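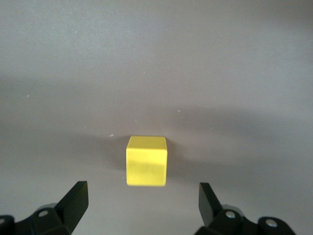
Cube centroid drifts towards the shadow side, wrist camera, school arm

Posted by Zodwa Dlamini in Robotics clubs and coursework

Our sixth-form club is doing the pick and place task for the Wilton round. The target is a yellow cube on a grey table. I find it with a plain HSV threshold from the wrist camera, take the largest contour, work out the centroid with image moments and servo until it is midway between the fingertips. Then the arm moves forward and closes.

It works with the blinds down. With the window side lit, the centroid settles to the left of the true centre and the left finger clips the cube on the way in. The error is 8 pixels at the standoff distance, which is more than our clearance allows once the arm has moved in. The shadow is also on the left, so I assume the two are connected, but the shadow looks grey to me and the threshold is meant to be for yellow only.

Limits are H 18 to 40, S above 30, V above 60, OpenCV scaling. Auto exposure and auto white balance are both on. I have recalibrated the hand-eye transform twice with no change. Is there a standard way to reject the shadow, or should we train a small detector instead? We have until the end of term and one laptop.

Svatopluk Polák

No detector needed for one saturated cube on a neutral background.

Your saturation floor is far too low. A shadow next to a yellow object is not neutral: light bounces off the side of the cube and tints the table close to the base. By eye it passes for grey. In HSV it has a yellow hue and low saturation, and with S above 30 you are letting a strip of it in. The strip joins the cube contour and pulls the centroid across.

Do it in this order.

Lock exposure and white balance first. With white balance on auto, the limits you tune in one position are wrong in the next, as the share of yellow in the view changes when the arm moves in.

Raise the S floor to 120 and look at the mask itself, not the overlay. If the front face starts to break up, come down in steps of ten.

Run a small morphological opening, 3 by 3 is enough. Dust on the table will not matter as you already take the largest contour.

Use the centre of minAreaRect in place of the moments. It is less affected by a ragged edge on one side — though a solid strip of shadow will still move it, so fix the mask first.

Leave the hand-eye transform alone. If that were wrong the error would not go away with the blinds down.

Keabetswe Mkhize

we just put a desk lamp on the other side and it was fine. check your gripper is centred as well, ours had a loose screw

I-seul Kwon

Agree with Svatopluk on the mask. One addition: the centroid of the whole blob is not the centre of the cube at table height. The camera looks at the cube from an angle, so the blob is the front face plus a strip of the top, and a sliver of one side if the cube is slightly off axis. That gives a small offset which changes with distance. We fitted a line to the lower edge of the front face and used its midpoint for the sideways correction. It held up better close in.

Log the mask for every attempt, with the commanded pose in the file name. We had 73 runs saved by the end and most of the bad ones could be sorted out without switching the arm on.

Comment from Zodwa Dlamini, Tue 23 December

White balance was most of it. With that and exposure locked and S at 110, the offset is down to one pixel with the blinds up. I have not tried the lower edge method yet. The lamp moved the shadow to the other side and the error went with it.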